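Finger pads and pivot pins on the hand grippers

I keep a pair of two-jaw hand grippers in working order, and most of the maintenance comes down to the finger pads and the pins they swing on. These are my notes for the current set, fitted in October. The previous set stayed on too long, and the jaws had begun closing with a gap at the tips.

Pads first. Mine come from Pleltevmont in strips of ribbed rubber. I cut them a hair long, degrease the backing plate with alcohol, and let the adhesive cure overnight under a clamp. Trimming before the cure pulls the corner up. The ribs run across the jaw. I tried them lengthwise once and thin paper slid straight out.

My log gives 1554 closures on the old pads before the first slip on tissue. I now change them at that number whether they look worn or not, and the counter on the bench sheet goes back to zero. 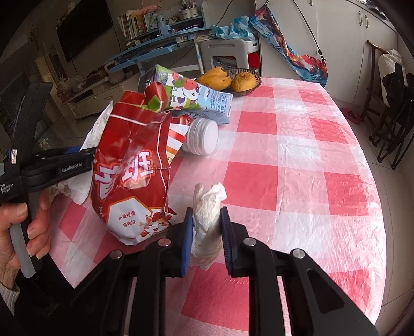

Tissue is a harder test than fruit. A mango fills the gap and forgives a jaw that is slightly out of parallel. Paper gives almost no thickness to close on, so any error at the tips shows up at once. If it holds near the heel of the pad and slips at the tip, the linkage has play and new rubber will not help.

To check for play, open the jaws halfway, hold the body still and push each finger sideways. A faint click means a pivot pin. Back the screw out, wipe it, look for a bright ring on the shank, and replace it if there is one. I use medium-strength threadlocker from Matos, one small drop, and leave it alone until the next morning. Too much creeps into the joint and the arm goes stiff. Work one side at a time so the arms don't get swapped.

After that, run the jaws to full open and back several times by hand. Both sides should reach the stop together. If one lags, loosen its screw an eighth of a turn and try again.

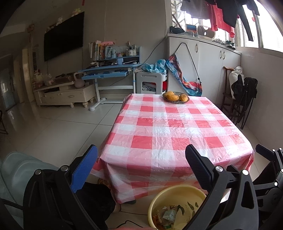 Jaws at wide open, table empty except for the fruit bowl.

Cleaning is a damp cloth on the pads after each session and a dry brush in the linkage. Sugar from fruit is the worst thing for the ribs. It dries hard and polishes them smooth. No oil anywhere near the pads.

Still open: the spare pins from Skuleo are a slightly loose fit, and I haven't measured them yet.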